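Valevside Home & Making Help
Surfaces, floors and worktops

Masking tape cross on a grey worktop: how long can it stay before it becomes a permanent feature?

Posted by grommet_and_sons on Sunday

I have a grey tabletop in the back room which I share, on paper, with the rest of the household. In practice it was being annexed. Jigsaws arrived from one side and seed trays from the other, and my own quarter had shrunk to the size of a saucer. So I put down two lines of blue painter's tape, crossing near the middle, and announced that we each had a patch. Peace has broken out, more or less.

The table is 90 cm deep with a matt painted finish. It was sold to me as "Ristidard grey", which I took to be a posh name for grey. The tape went down in February and I had every intention of taking it up again after a fortnight. I did not. The roll's label has gone the way of all labels, so I can't tell you what it promised.
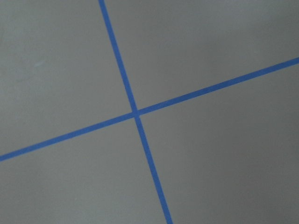
What I'd like to know

Will it mark the paint when it comes up? Is there a right way to peel it, particularly at the crossing where there are two layers? And if I want the lines back afterwards (I do, the seed trays are only biding their time) is there something better than tape for a matt surface? I would rather not repaint. I have painted that table once and it took a bank holiday and most of my good nature.

Posted by oddjob_brernine

Low-tack tape on sound paint usually comes away without a fuss, but months is pushing it. What gets you is the adhesive creeping into the tooth of a matt finish. Gloss forgives this sort of thing and matt holds a grudge.

Do a bit that doesn't matter first, an end near the edge of the table. Lift a corner with a fingernail, no blades. Then fold the tape right back on itself so it's lying almost flat against the strip you haven't peeled yet, and pull slowly. Slower than that. If you pull straight up you're asking the paint which it likes better, you or the tape, and you may not enjoy the reply.

If it feels stubborn, run a hairdryer on low along it for 40 seconds or so, keep the dryer moving, and try again while it's warm. Don't use a heat gun. I did a windowsill with a heat gun in our old place in Brernine and the windowsill is no longer with us.

At the crossing, take the top strip off first, the whole length, and then do the one underneath. If you start with the bottom one you'll end up lifting a lump of both and it tends to tear there.

For any gumminess left behind: warm water, a drop of washing-up liquid, soft cloth, patience. If that fails, a dab of white spirit on a cotton bud, tested somewhere hidden. Go gently, as rubbing matt paint polishes it, and you'll have a shiny cross where you used to have a blue one. Some people would call that a result.

You may also find the grey under the tape is a touch different from the rest if the table gets the sun. No cleaning will shift that. It evens up in time, or you stop looking.

Posted by NotAnotherShelf

Just leave it?? We had tape on our garage floor for years, 300 sq ft of it if you count the whole garage. Never did any harm. It did go brown.

Posted by the_other_margaret_no_relation

The garage floor is concrete, so I wouldn't take too much comfort from it.

I agree with most of the peeling advice above. I'd be more cautious with the hairdryer, as some paints soften before the glue does. Try it cold first and only reach for heat if you're getting nowhere.

On the replacement lines, you have a few choices. The dull one is to carry on with painter's tape and change it on the first of every month, whether it looks tired or not. I do this on a cutting table and the paint is fine. It also lets you adjust the borders, should one party behave badly.

The second is a chalk pencil, which is lovely until somebody leans on it in a dark jumper.

The third is not to mark the table at all and give everyone a tray. Guzmán do a plain one with a lip, and two of mine sit side by side on a desk without quarrelling. Seed trays in particular ought to be inside something that holds water. I'm surprised this hasn't come up at home already.

Whatever you choose, measure from the table edges before you stick anything down. I did my first set by eye and was accused of favouritism.

Reply from grommet_and_sons

Started at 1745, before anyone wanted the table for supper. One strip is up, cold, no heat, and the paint has stayed where it was put. There's a faint tacky line that the washing-up liquid is dealing with. I'm doing the second one tomorrow. The jigsaw people have asked whether the border is now open.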